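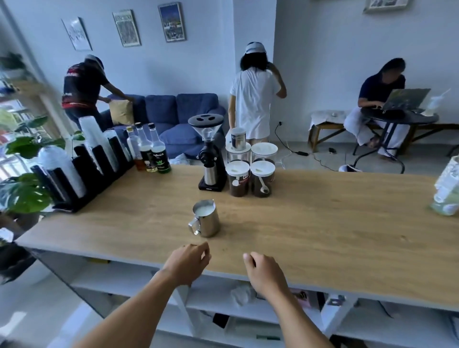 Coffee counter FAQ – Flurkby shared lounge

Which pitcher do I use for milk?
The stainless steel one with the pointed spout. Fill it with cold milk to just below the base of the spout. Frothed milk needs room to expand, and an overfilled pitcher spills at the first tilt.

My froth separates before I pour. What is wrong?
It has been standing too long. Tap the pitcher once on the counter, swirl until the surface is glossy, and pour at once. Do not reheat frothed milk. Discard it and rinse the pitcher.

Where are the beans?
Coffee is kept in the canisters with white lids, to the right of the grinder. Finish an open canister before starting another. The scoop is white. Close the lid after each use.

Can I change the grinder setting?
Yes, one step at a time and only with the grinder running. Return it to 4 when you are done. Faults go to Rizvi, the service contractor, through the form on the Jestunari members page. Quote unit number 208.

Paper or clear plastic cups?
Paper for hot drinks, clear plastic for iced drinks only. Both are in the black organizer on the left side of the counter. Refill each slot from the bottom so that older cups are used first.

How much syrup goes in a drink?
That is up to you. Wipe the neck of the bottle before putting it back behind the cups – dried syrup glues the cap shut.

Is the wood counter sealed?
It is oiled. Wipe up milk and coffee promptly with a damp cloth. Do not use bleach or scouring pads. The counter is re-oiled every September with Ivance wood oil.

Can I take drinks to the blue sofa?
Yes. The covers are fabric and do not come off, so report spills the same day. Straighten the cushions before you leave.

When does the counter close?
At 6 p.m. The grinder is switched off at that time and the pitcher must be washed and left upside down to dry.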